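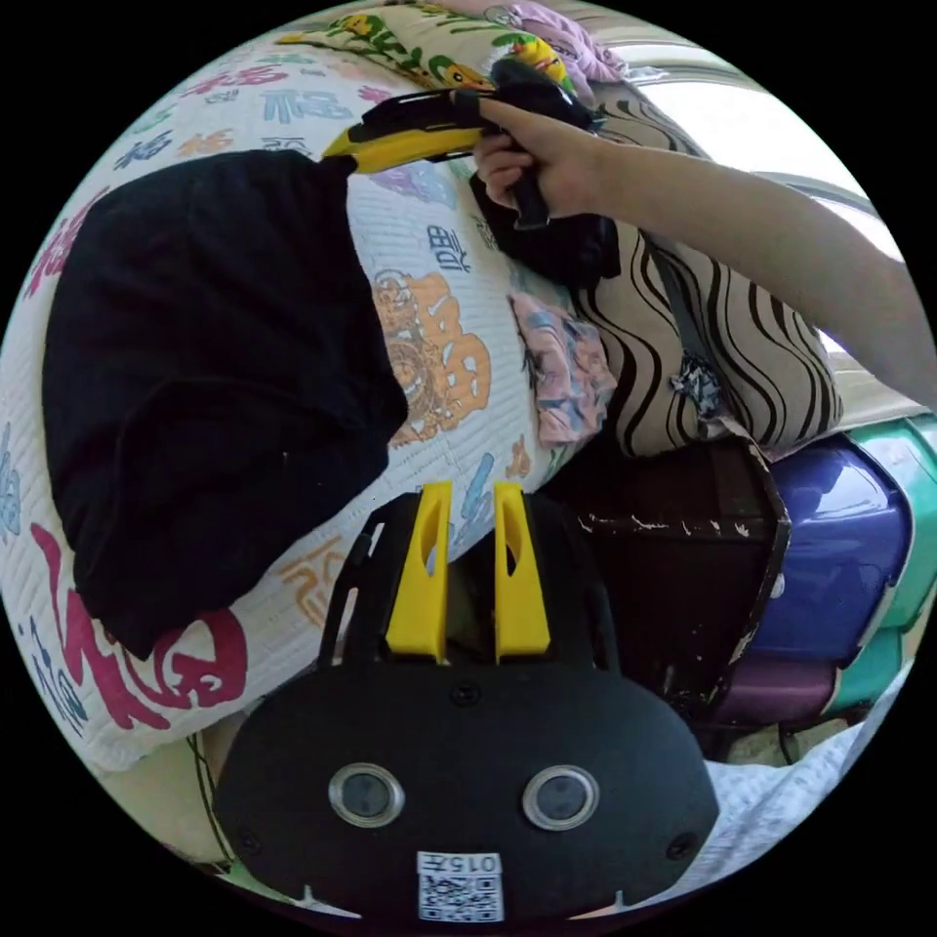
Finished Hepburn last night, the full-cast audio drama from Beltside. Notes in a few posts.

It runs 240 minutes over eight episodes. We played it in the car, two episodes a day, and the kids asked for the next one each time we parked.

The story follows a lighthouse supply boat and the girl who stows away on it. Kusum Lodhi plays the girl. She's very good, mostly in the quiet parts.

Aslı Kaplan narrates. Her pace is slow for the first episode – stick with it. By episode three I'd stopped noticing.

Sound: the storm in episode five is loud. I had to turn it down and then missed some lines when it ended. Headphones would be better for that one.

Age range on the cover is eight and up. I'd agree. There is one drowning, off mic, and a funeral after it. My six-year-old was fine but had questions.

Compared with Memex, their last one: fewer characters, easier to follow, not as funny. I still like Memex more. My husband says Hepburn.

The download comes with a 43-page study guide. We used the map and skipped the rest. The vocabulary lists look useful if you're doing this for school.

Someone asked about the CD set. It's four discs, same recording, no study guide in the box.

Next one from them is out in March. It's called Stuster and I don't know anything else about it yet.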